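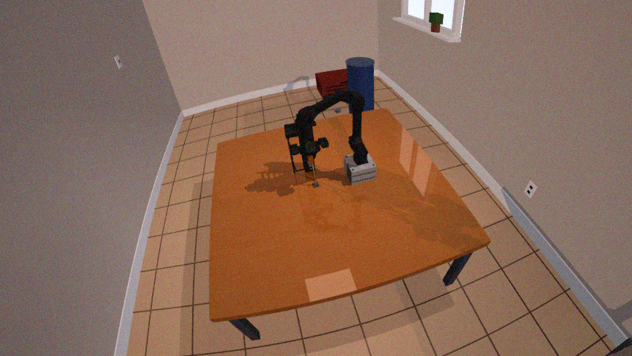

Orange tabletop, tiled floor, beige walls (render)

From: Jamie Lightfoot
To: Adcombe hall list
Subject: Re: colour for the supper room tables

On a May evening, Prirkari wrote:
> Jaiswal can respray the trestle tops before winter but wants
> one colour for the lot. Is gloss going to show every scratch?
> And do we still have the old tin from the kitchen job?

Gloss does show scratches, but it wipes down better than satin and we get a lot of tea spilt at the Dadmont end. I'd go gloss on the tops and leave the legs as they are.

The old tin is no good. I opened it last month and it had skinned over. We'd need 4 litres of new enamel for 20 tables at 2 coats, going by the coverage on the label, if Jaiswal thins the first one.

Could whoever has the shed key check the sandpaper as well? I think we're out of the 120 grit.

The tables need to be out of the supper room by 4 pm so the dance group can set up. Stack them on the verandah, tops facing in, and keep the fire door clear.

Happy with any colour except the hospital green.

Jamie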